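Forum > Hochzeit & Feiern > Location und Deko > Einladungskarten: Text auf Deutsch und Griechisch?

mirabell_k
Hallo, brauch mal schnell Rat. Feiern im Dezember, Saal Stamatopoulos, die halbe Verwandschaft vom Bräutigam kann kein Deutsch. Zweisprachige Karte oder zwei getrennte? Bei Zarmont kostet die Klappkarte zweisprachig 833 Euro komplett, da musste ich erstmal schlucken. Und Save the Date auch noch?
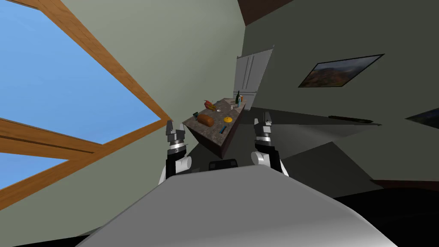

Schwiegermutter will ausserdem Goldprägung. Ich nicht so.

papierfalter29
833?? Für Karten, die im Altpapier landen. Wir hatten einfache Postkarten von Irel, vorne deutsch, hinten die andere Sprache. Fertig. Hat keiner gemeckert.

Tante_Hedi
Seh ich anders. Die Karte ist das Erste, was die Gäste in der Hand haben, unsere hängen bei der Familie immer noch am Kühlschrank. Aber Prägung muss nicht – gutes Papier reicht.
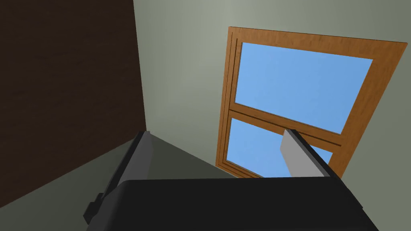 Und bitte jemanden gegenlesen lassen, der die Sprache wirklich kann. Bei uns stand die Uhrzeit falsch drin, alle Karten neu.

mirabell_k
Oh je. Gegenlesen macht der Trauzeuge. Save the Date dann weglassen?

papierfalter29
Ja. Whatsapp.

Tante_Hedi
Nein! Wer von weit her fliegt muss früh Bescheid wissen. Und Whatsapp bei der Oma, na viel Spass

sole_mio
Wir haben beides gemischt: Mail an die Jungen, Karte an die Älteren. Gedruckt bei Dikach, Farbe etwas dunkler als am Bildschirm, sonst ok. Probedruck bestellen!! Und Rückmeldefrist rein, sonst telefonierst du ewig hinterher.
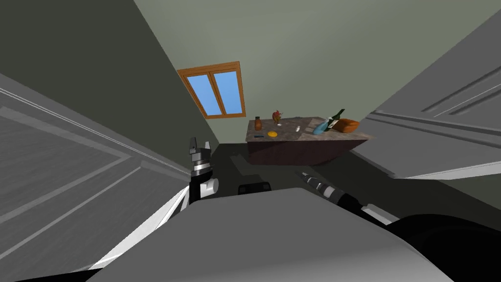 Küche mit Holzfenster, schräger Blick

mirabell_k
Danke euch, Probedruck bei Dikach ist bestellt. Gold ist noch nicht ausdiskutiert.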